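Bar soap

Bar soap is soap in solid form, pressed or poured into a shape that fits the hand. Used for washing skin mostly, also laundry, dishes in some places, shaving. Older than liquid soap by a long way. Still sold nearly everywhere.

Contents
Makeup
History
Manufacture
Types
Use and storage
Regional notes
See also

Makeup

A true soap is the salt of a fatty acid. Fat or oil plus a strong alkali, usually lye (sodium hydroxide), gives soap and glycerin. The reaction is called saponification. Potassium hydroxide gives a softer product, so it goes into liquids and shaving creams more than bars.

Common fats: tallow, palm, coconut, olive. Coconut lathers fast but can dry the skin. Olive is mild, slow to harden, low lather. Tallow makes a hard bar that lasts. Most factory bars are a blend – tallow or palm for the body of the bar, coconut or palm kernel for lather.

Other things added: fragrance, color, salt, clay, oatmeal, titanium dioxide for whiteness, a chelating agent to slow rancidity.

Many bars on the shelf are not soap in the strict sense. See Syndet bars below.

History

Soap-like materials are known from ancient Mesopotamia, made with ashes and fat or oil. Early uses seem to have been cleaning wool and cloth more than bathing. Hard soaps from olive oil were made around the Mediterranean in the Middle Ages, with Aleppo, Castile and later Marseille as well known centers.

In northern Europe and colonial America soap was often a household product. Wood ash lye, kitchen fat, a big kettle outdoors. Result was usually soft and brown, kept in a barrel. Salt could be added to get a hard bar but salt cost money.

Cheap soda ash changed this in the 1800s. Factory bars became affordable, first sold by weight off a long block and cut by the grocer, later wrapped and branded. Liquid hand soap in pump bottles took a large share of the market in the late 1900s, esp. at the bathroom sink.

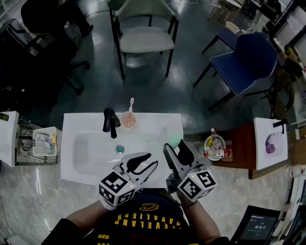 Some of the lost ground has come back, partly through small makers and partly over concern about plastic bottles.

Manufacture

Cold process. Oils and lye solution mixed at low heat until the mix thickens (called trace), then poured in molds. Cut after a day or so, then cured on racks for several weeks. Glycerin stays in the bar. The usual method for small makers.

Hot process. Same ingredients, cooked until saponification is done. Usable sooner. Rougher texture.

Milled soap. The factory method. Soap is made in bulk, dried to noodles or pellets, mixed with fragrance and color, passed through rollers, then pushed out as a long log and stamped. "Triple milled" means 3 passes through the rollers, though the term is used loosly in advertising.

Melt and pour. Premade base, melted and molded. Popular for crafts and for clear bars.

Types

Toilet soap – general washing, scented, usually milled.
Castile – olive oil, traditionally with no other fat.
Laundry soap – hard, little or no added oil, sometimes with washing soda.
Transparent soap – made with alcohol, sugar or extra glycerin.
Floating soap – air whipped in so the bar is lighter than water.
Syndet bars – synthetic detergents pressed like soap. Lower pH than true soap, which is normally alkaline. Less scum in hard water.
Shampoo bars – mostly syndet, some true soap.

Use and storage

A bar left in standing water goes soft and wears away fast. Draining dish, rack or a mesh bag all help. Cut edges dry out and may crack, common in heavily milled bars kept in dry rooms.

In hard water soap reacts with calcium and magnesium to leave a gray film on basins and tubs. Vinegar or citric acid takes it off.

Slivers can be wetted and stuck onto a new bar.

Regional notes

In the Surdu valley a pale olive and ash soap called Trundura is cut in long sticks, not blocks, and sold untrimmed. The works at Pindstead made laundry bars for the textile trade and at its peak turned out 4000 bars a day. Its toilet line, Sterasine, came in 14 scents, most of them short lived. The buildings were later coverted to storage.

See also

Saponification
Glycerin
Soap dish
Lye
Detergent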